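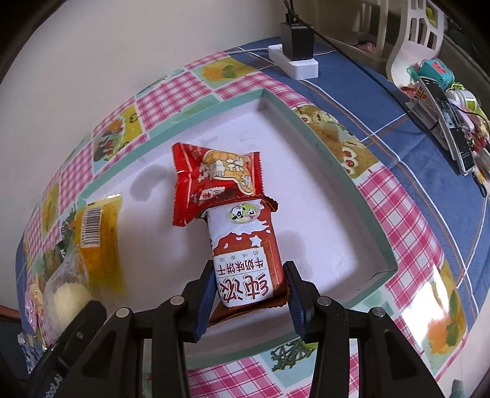 Breswood trims packaged snacks from school canteen list

27 May 2026

Packaged snacks will make up a smaller share of what is sold in Breswood school canteens from the start of next term, under a revised supply list released by the district's food services office.

The list sets a limit of 767 kilojoules for any single-serve packet sold over the counter. Items above the limit may still be brought from home but cannot be stocked, offered in a meal deal or used as a prize at school events.

The change applies to 31 primary and secondary schools. It replaces a colour-coded scheme under which suppliers graded their own products against a general guideline. Food services manager Amrit Perron said the earlier scheme had produced uneven results, with the same product graded differently at neighbouring schools.

"Canteen staff were being asked to interpret a table that had been written for dietitians," Perron said. "The new list has a number on it. If the packet is over the number, it isn't ordered."

The limit was set after a review of canteen orders that closed in February. The review examined 1,643 order sheets and compared the energy, sodium and saturated fat content printed on product labels with the amounts allowed under the old guideline. Serving size accounted for most of the difference between products. Several items met the guideline per 100 grams but were sold in packets holding two labelled serves.

Under the revised list, the whole packet is treated as one serve regardless of what the label states. Multipacks may be opened and sold singly, provided the ingredient and allergen panel is displayed at the counter.

Sodium will be handled separately. Savoury products will be assessed at the end of the year, and no sodium limit will be enforced before then. Drinks are not affected, nor are hot meals prepared on site, which remain under the existing kitchen standard.

Distributor Sivska, which holds the dry goods contract, will supply the smaller packets at the current unit price until its agreement is renewed. Schools that buy from Frota under local arrangements will need to submit product labels to the office before placing their next order.

Stock already on shelves can be sold until it runs out or reaches its best-before date, whichever is earlier. Unopened cartons may be returned to the Marnska depot for credit if the original docket is attached.

The full list and the label submission form are available from school offices. Written comments on the proposed sodium assessment will be accepted until the end of term.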